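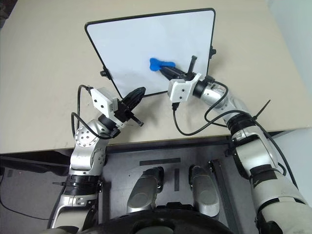
Farham, November

Last updated 23 Mar 2022

Home Papers Methods People Contact

4. Small boards and how they get wiped

I came to this part of the work thinking I'd write two paragraphs on erasers and move on. Then I started looking at the backs and corners and faces of small tabletop whiteboards (the kind you prop up on a desk for a shopping list or a sum), and I got completely hooked! We looked at 149 of them in homes and study rooms between Rornham and McKinnon, and 68 had what I'm going to call a ghost - old writing you can still read after somebody has gone over it with an eraser.

Figure 1, at the top of the page, has a board of the sort I mean: white face, thin black frame, rounded corners, with a blue eraser pressed flat against it. Flat matters a lot. When I asked people to clear a line of writing they mostly went in with one edge of the eraser and scrubbed, and you end up pushing the ink about in little gray smears. Laying the whole face down and pulling it across in long strokes took fewer passes with nearly everybody, me included.

The other thing I kept running into was the lean. A board that tilts back is nice to write on, but it likes to creep along the table when you push. Dale Turcotte held the frame with his free hand every single time and had no idea he was doing it until I played him the video. I've started doing it too. Clips or knobs on the frame give you something to brace against, though they also get in the way of a long sideways stroke, and I never found a layout that pleased everyone.

Then there's the question of how much to write before you wipe. We settled on one small mark in the middle for the first round, because full sentences made people slow down and read. A single squiggle will do. Blue ink suited us, it shows up well against a white face and the leftovers are easy to spot under a desk lamp. For the second round we used a short list, and I'll get to that in Section 5 (the scores are a mess, be warned).

Figure 2. Small mark in blue near the center of the board, blue marker with its cap showing. The board is propped upright and leans back a little.
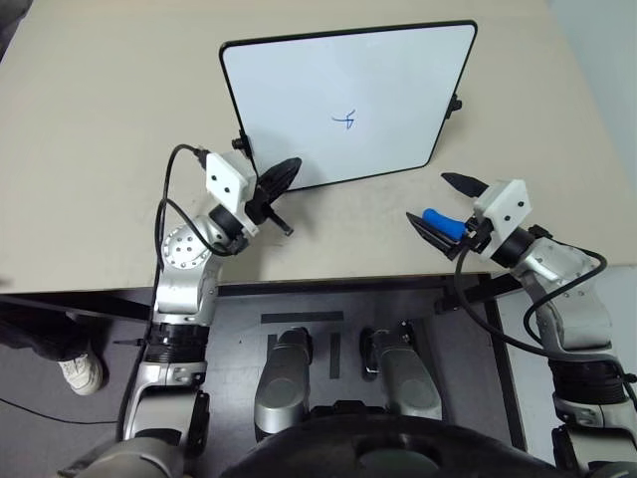

Usha D'Souza read a draft of this section and told me I was being too hard on the scrubbers. She thinks the trouble starts with how long the ink has been sitting there, and that a mark left over a weekend will ghost however nicely you pull the eraser across it. She also wanted to know if I'd ever washed an eraser. I hadn't - so we washed 2, let them dry overnight and ran the single-mark round again. They left less gray behind, and I've put them in the table with a note beside them.

Footer: Contact the authors | Copyright the authors | Back to top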